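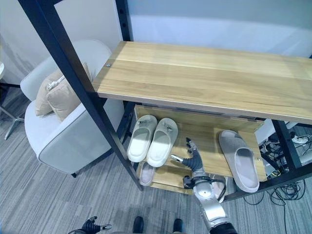

Head camera view, shoe rack task, right hand over the lower shelf.

Mellow software sync, minutes
Jul 30, 2018
Present: control, perception, planning, tooling. Riedl dialed in for items 1 to 3, dropped off after.

Last minutes: approved, no changes. Log viewer action still open, see 5.

1. Perception
Shoe detector retrained on the 4,000 labeled crops. White pair on the lower shelf comes out fine. Light gray slide next to it still gets merged with its neighbor when the hand is close. Perception thinks the mask tracker loses the boundary once fingers cover it, and wants to freeze the mask from the last clear view and only update pose. Planning ok with that as long as the frozen flag is in the message.
Steep camera angle: depth on the top plank good, depth under it patchy. Back panel reads too near in places. Agreed to stop using it as a reference plane, fit the shelf floor instead.
Level below the lower shelf: pale pink slide found sometimes, depends on head pitch. Leave out of scope for this release. Riedl asked for it to be logged anyway. Yes.

2. Planning
Reach into the gap between two shoes. Planner now treats neighbor shoes as soft obstacles, cost 13 for now, was hard before and it just gave up. Riedl not happy with a magic number, wants it in the config with a comment. Fair.
Rack model: posts and top plank are in, front crossbar on the lower shelf was missing from the collision mesh. Added in branch, needs review.
Chair beside the rack not in the collision world at all. Discussion, long. Option A static mesh, option B voxels from depth. Going with B, A breaks as soon as furniture moves.
Left arm parked low during right arm reaches. Can end up in the camera view and perception picks it up as clutter. Self filter should take it out, doesnt always. Goes with item 3.

3. Control
Wrist camera dropped from plan, head camera only until October.
Self filter uses joint states that are late compared to the image. Measured about 700 ms at worst, which is way too much, normal case is fine. Suspect the Gernex bridge buffering under load. Control to timestamp at the driver and compare.
Finger closing: thumb first or all together? Tried both in sim, no clear winner. Keep all together, it's simpler.
Cable bundle at the wrist: joint limit in software stays where it is. Request to widen it refused.

4. Skillmont integration
Their task server sends goals as text, we parse to shelf + item + side. "Left shoe" is ambigious with a pair (left of the pair, or shoe for left foot). Decision: left foot unless the goal says position. Skillmont to be told in writing.
Cancel during reach doesn't back out cleanly, the hand stops over the shelf and waits. Need a retreat state. Planning takes it.

5. Tooling
Log viewer: still slow on long runs. Indexing merged, not deployed.
Replay now takes a start time, please use it and stop trimming files by hand.
14 old config branches deleted. Shout if yours was one, can be restored.

Actions
Perception: frozen mask + flag in message; shelf floor fit
Planning: soft cost to config; crossbar review; voxel world incl. chair; retreat state
Control: driver timestamps, report on bridge delay
Tooling: deploy log indexing
Riedl: send Skillmont the left/right wording

AOB: none, room needed by next group.
Next meeting same slot, same room.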